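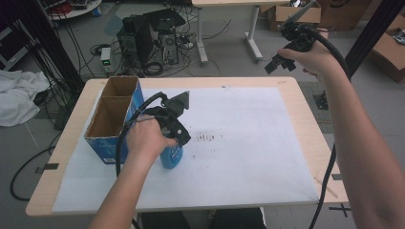

Dry cleaning or home washing for an old tablecloth?

Posted 3 April 2022 by Azra Bošković

Hello all. I inherited a linen tablecloth from my aunt in Mornel, and it has yellow fold lines from many years in a drawer. The cleaner on Fung Street wants 77 for it, which is a lot for one cloth. I would like to wash it at home, but I am afraid the hem will not survive. The hem is sewn by hand – very small stitches.

I have a white sheet over my work table now, with dark smudges near the middle, but that one is only paper and needs no laundry.

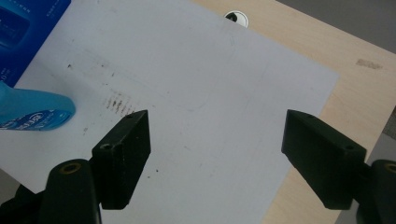
Re: Dry cleaning or home washing

firar_linen wrote:
Do not pay 77. Fill the bathtub with cool water and leave the cloth there for 2 days. Change the water when it becomes yellow. No bleach, please. I washed my grandmother's cloths in this way last September and all the hems are fine.

wolbridge_k wrote:
I cannot agree with the bathtub. Wet linen is heavy, and when you lift it the old thread breaks. I lost a hem exactly like this. Put the cloth on a towel first and lift the towel.

firar_linen wrote:
The towel is a good idea, I accept it. But the cleaner will not be more gentle than water.

Azra Bošković wrote:
Thank you both. I will try the towel and cool water, about 3 changes. And should I iron it after, or only dry it flat on the table?

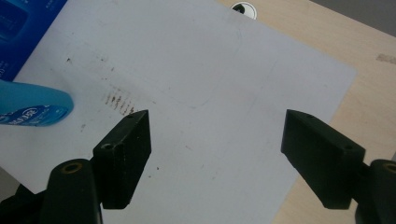

wolbridge_k thinks the iron is safe if the linen is still a little damp, and only from the back side. firar_linen would dry it flat and not iron the folds at all.

Contact the moderators | © Mornel Home Forum | Back to top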